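Tuesday

Up before seven because the truck was blocking the alley and the driver leaned on his horn until somebody moved. I had been awake anyway. Made coffee, ate the end of the bread standing up, and started on the dishes.

I am down to the last of the kitchen. The plan was one shelf a day and I have kept to it except for Sunday, when my back was bad. Today was bowls. I had put the bowls off, having more of them than anything else, and they came from all over. Some were Mom's, some I bought at the Ponus sale the year the restaurant closed, and some just turned up after potlucks and were never claimed.

Took everything out and lined it up on the counter and then on the floor when the counter ran out. The blue ones with the fish are going to Rocío. She asked for them two years ago and I said no, and then I never used them. Wrapped them in the sports section and wrote her name on the box. The big yellow mixing bowl has a crack running from the lip almost to the foot. I have been turning that side to the wall for a long time. Put it out by the bins. Went back out an hour later and brought it in again. It can hold onions.

The plastic ones all went in the donation bag, lids too, matching or not. I spent too long trying to match lids.

The white ones I want to keep. They are plain, they stack, and they go in the oven, and I eat out of them most nights. There are 8 left from the set. The new place has one cupboard over the stove and a narrow one beside the sink, and Nilton measured both on Saturday. He says the narrow one will take a stack if I don't put saucers between them. I like a saucer under a hot bowl, so the saucers will have to live in the drawer with the towels.

Nilton came by at lunch with the mail and more boxes from work. He thinks I should get the movers to do the packing. The quote from Trurance was 800 for the truck and two men, and packing is extra on top of that, and I told him I have two hands. He said fine and sat down and wrapped glasses for an hour, badly, far too much paper. I rewrapped a few after he left. Soup for lunch, the lentil, with the last of the carrots in it. He had seconds.

We talked about the table. It won't go up the stairs at the new place with the legs on, and the legs have not been off since we moved in here. He brought a wrench that didn't fit. I put oil on the bolts and will leave it until Thursday. If they don't move, the table goes to his garage and I will buy something small. Siu Street has the secondhand store with the tables out front – I looked in the window last week and there was a round one, but it rocked when I leaned on it.

In the afternoon I did the drawer under the bowls, the one with the placemats, birthday candles, string, and every takeout menu since we came here. Found the instructions for the Irkness slow cooker, which died in January. Found one of the good teaspoons. Kept the string and the spoon and threw out the rest, then went back for the candles.

Washed the shelf down with vinegar and water. There were rings on the paint where the stacks had been and they did not come off. I scrubbed for a while and then left them. The new people are going to tear the cabinets out, the agent told me, so it makes no difference, but I would have liked to leave it clean.

Rent on the new place is paid and the deposit here should come to 3,000 if they don't argue over the bathroom door. Must call about the gas. Must also call the phone company, which I have written down three days in a row now.

Supper was eggs and rice. Two bowls stay out until the end, one for me and one for whoever comes by, and the others are taped up. I stood them on edge in the box, like records, with a dish towel folded between each pair. I used to lay them flat and I lost three that way in the last move. Labeled the box KITCHEN WHITE and then, on the other side, NOT THE BOTTOM.

Sent Rocío a message to say the fish bowls were hers and asked whether she really thought standing them up was right.

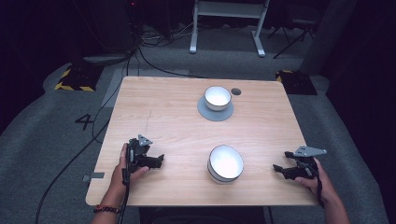 Rocío wrote back that standing up was right, but that a dish towel was too thin and I should use a bath towel at both ends, and could she have the yellow one too if I was only going to put onions in it.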